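Linen Care in Shared Facilities: Speaker Notes
Session 9, Gorudell Facilities Program

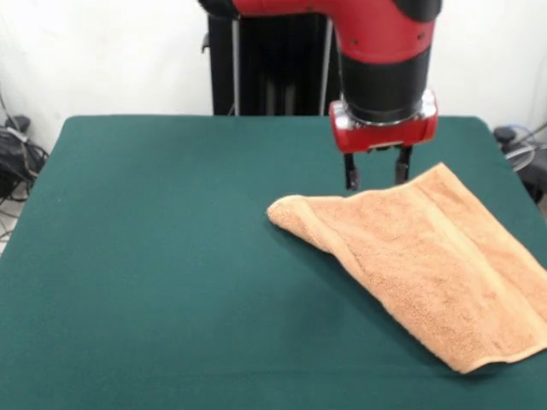
Slide 2: Table coverings

Welcome the attendees and note that printed copies of the Rallolby linen schedule are at the door.

Draw attention to the green cloth. It lies smooth over the tabletop, apart from one faint crease. Under the schedule, a crease of that kind does not require a cloth to be withdrawn. Stains and open seams do.

State the rule on color: table cloths are to be plain and dark, and towels are to be of a clearly different color. The peach-orange towel on the right side of the table meets this rule.

Pause for questions on color. Sites that still hold patterned stock may use it until November.

Slide 3: Towels

Towels are issued in bundles of 9 and signed for on the Drorkis form. Each site holds 62 towels in circulation. Requests above that number go to the Pal depot in writing.

A towel is to be folded in half lengthwise, then in thirds, with the hem inside. Demonstrate once, slowly, then ask two attendees to repeat the fold.

Slide 4: Storage and records

Shelves are to be labeled on the front edge. Table cloths are stored rolled, towels flat. The last inventory covered 154 items across all sites, and the full list is on page 3 of the handout.

Remind supervisors that inventory sheets must be returned before the next session.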